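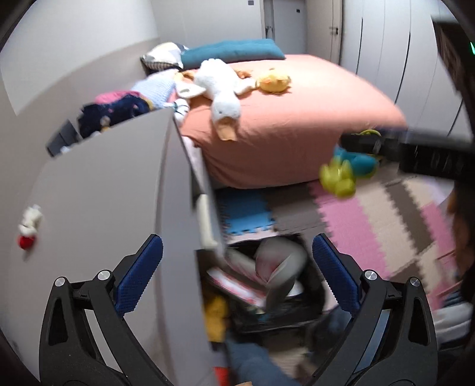
Beds and Bedding Project, Skidthorpe and Drullow
Progress report 2
Prepared by Mingxuan Hou for Lucienne Cordier, Kuhlmann Fund

Dear Lucienne,

Please find below our second report. It covers the work until the end of August. I have kept the same order as in the first report, so that you can compare them more easily. The table of costs will be sent separately by our bookkeeper.

1. Requests and deliveries

In this period we received 346 requests for a bed, a mattress or bedding. Most of them came from schools and health visitors, and a smaller part from the families themselves. Skidthorpe is still the larger part of our work, but the requests from Drullow have grown since the health centre there put our form on its front desk.

We closed the period with 30 requests open. Many of these are waiting for a bed of a special size, or for a family which is going to move and asked us to wait until they have the keys. Two are waiting for an answer from the landlord, who must agree before we fix a high bed to the wall. I have written to him again.

The delivery day is still Friday. We tried to add a second day in the spring, but the van is shared and we could not have it reliably. I would prefer to keep one good day than to promise two and cancel.

2. Mattresses

You asked in your last letter why the mattress costs were higher than planned. There are two reasons. The price from our former supplier went up in the spring, and we also decided to stop giving second-hand mattresses to children under five. This decision was made together with the health visitors and I believe it was right, but it was not in the budget which we sent to you.

From June we buy from Barutska. Their single mattress is a little firmer than the old one and it comes rolled, so more of them go into the van on one trip. It needs several hours to open fully. In the first weeks we did not tell this to the families clearly enough, and we had some worried telephone calls in the evening. Now there is a paper about it in four languages, which the driver gives with the mattress.

3. Bedding

We bought fitted sheets, pillows and duvets with the 880 pounds which were moved from the printing line with your permission. Thank you for answering so quickly about this.

We learned that children want to choose. When we brought only white sheets, the parents were polite, but a family often bought other ones later with money they needed for something else. So the store room now has shelves by colour, and we ask about the colour on the form. It makes the packing slower. The children who get their first own bed are very proud of it, and a girl in Drullow told our driver that she had already decided where every one of her toys would sleep, before the bed was even built!

Bedding for double beds remains a difficulty. It is donated less often, and what we receive is frequently too worn to give.

4. Sleep talks

The plan was for a talk in each town every month. In Skidthorpe this worked, except for July, when the hall was closed for painting. In Drullow almost no one came to the first talks, which were at 7 in the evening. Parents with small children are busy with exactly the thing we wanted to talk about — bedtime. We moved the talk to the morning, directly after the school run, and attendance is now better. The subjects most asked for were early waking, sharing a room with a baby, and children who are afraid of the dark.

5. Difficulties

The store room in Skidthorpe is damp on the north wall. No mattress was damaged, but we had to move everything away from that side and we lost some space. The owner has promised to look at the gutter.

Also, our form asks too many questions. One school told us that they delay sending it because it takes too long. We are making it shorter, and I will send you the new version before we use it, as some of the questions are there for your own statistics.

6. Next period

We intend to finish the open requests first. After this we want to agree with Barutska a fixed price for the winter, visit the two schools in Drullow which have not yet sent us any family, and find a drier place for the duvets.

I would also like to ask whether the remaining money for talks could be used partly for an interpreter. The amount is small, but I did not want to change its purpose without asking.

If you would like to come on a delivery day, you are very welcome. We load the van at half past eight.

With kind regards,
Mingxuan Hou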